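Projektbericht: Eine Tischplatte erzählt
Comfort Issahaku, Wahlpflichtkurs Gestaltung und Material

Angefangen hat alles mit einem Kratzer. Ich saß an einem Montag im Werkraum, wollte eigentlich einen Stuhl zeichnen und habe stattdessen eine halbe Stunde lang die Tischplatte angeschaut. Da waren Linien, Punkte, matte Stellen, und je länger ich hinsah, desto mehr wurden es! Am Ende der Stunde hatte ich mein Thema: Wie sehen Oberflächen aus, die täglich benutzt werden, und wie kann man das zeichnerisch festhalten?

Mein Kursleiter fand die Idee erst etwas klein für ein ganzes Halbjahr. Ich habe dann eine Probezeichnung mitgebracht, Bleistift auf glattem Karton, und danach durfte ich loslegen. Insgesamt sind 24 Blätter entstanden, alle im gleichen Format, jedes zeigt einen Ausschnitt von 20 mal 20 Zentimetern in Originalgröße. Dazu gibt es ein Heft, in das ich Notizen zu Licht, Uhrzeit und Zeichenmaterial geschrieben habe. Das Heft heißt Kerr, weil ich allen meinen Heften Namen gebe.

Vorgehen

Zuerst habe ich einen Rahmen aus Pappe gebaut, den ich auf die Tische legen konnte. Er war zu dünn und hat sich nach zwei Wochen gewellt, der zweite aus Graupappe hat gehalten. Dann kam die Frage nach dem Licht. Bei Deckenlicht sieht man auf hellen Flächen fast nichts, alles wirkt gleichmäßig. Am späten Vormittag dagegen, wenn die Sonne flach durch das Seitenfenster kommt, taucht plötzlich eine ganze Landschaft auf. Ich bin deshalb in den Freistunden immer wieder hingerannt, um das richtige Licht zu erwischen (und mehr als einmal kam genau dann eine Wolke).

Am Anfang habe ich mit harten Bleistiften gearbeitet, später auch mit Kohle und Knetradierer. Die Kohle war für dunkle Platten wunderbar, für die weißen aber viel zu grob. Bei denen musste ich fast umgekehrt denken: erst einen ganz leichten Grauton über das Blatt legen und dann die hellen Stellen wieder herausholen.
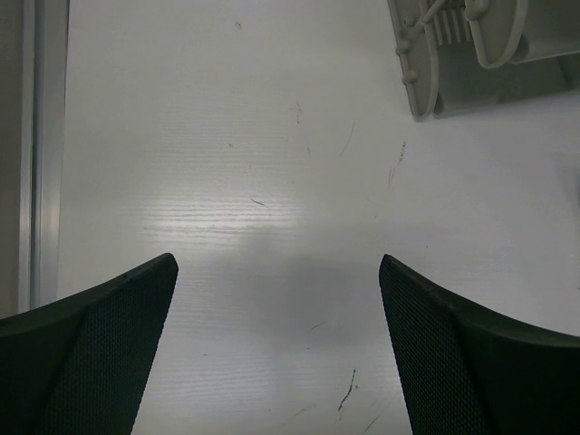
Weiße Tische sind für mich die schwierigste und schönste Aufgabe des Projekts geworden. Ich hatte gedacht, Weiß sei eben Weiß und man lässt das Papier einfach stehen. Dann habe ich angefangen, auf die Maserung zu achten, diese blassen waagerechten Streifen, die man am besten dort erkennt, wo das Licht daraufliegt und die Linien richtig glänzen. Ein paar Handbreit weiter wird dieselbe Fläche im Schatten weich und grau, ohne dass man sagen könnte, wo der Übergang beginnt. Und dann der dünne, dunkle, gebogene Kratzer unten, der fast wie ein kurzer Bleistiftstrich aussieht! Auf dem Papier war er sofort der Mittelpunkt, so sehr, dass ich ihn beim ersten Versuch viel zu kräftig gezogen habe. Beim dritten Blatt stimmte er endlich.

Für die dunklen Oberflächen bin ich in den Kunstraum umgezogen. Dort stehen zwei alte Arbeitstische mit tiefen Schnittspuren, die sich kreuz und quer überlagern. Ich habe sie zuerst mit Frottage abgenommen, also Papier aufgelegt und mit Graphit darübergerieben. Das ging schnell und machte großen Spaß, aber die Abriebe zeigen nur die Vertiefungen und keine Farbe. Deshalb habe ich beides kombiniert und über manche Abriebe noch einmal gezeichnet. Diese Mischblätter sind meine Lieblinge.

Ergebnisse

Ausgestellt habe ich die Blätter im Dezember im Flur vor dem Werkraum, in Reihen ohne Beschriftung. Die Leute sollten selbst herausfinden, was sie da sehen. Manche tippten auf Luftbilder, eine Lehrerin auf Wasser, ein Mitschüler war sich bei Blatt 9 ganz sicher, dass es ein Röntgenbild ist. Als ich gesagt habe, dass es sein eigener Tisch aus dem Werkraum ist, ist er gleich reingegangen und hat die Stelle gesucht. Gefunden hat er sie auch!

Was ich anders machen würde: früher fixieren. Drei Kohleblätter sind beim Transport verwischt, eines davon musste ich komplett neu anlegen. Außerdem hätte ich die Position des Papprahmens auf jedem Tisch mit Klebeband markieren sollen, dann wäre mir viel Sucherei erspart geblieben.

Weitermachen möchte ich auf jeden Fall. Als Nächstes kommen Fensterbänke dran, vielleicht auch die Treppenstufen im Altbau, die in der Mitte so schön ausgetreten sind. Den Rahmen aus Graupappe habe ich schon neu verklebt.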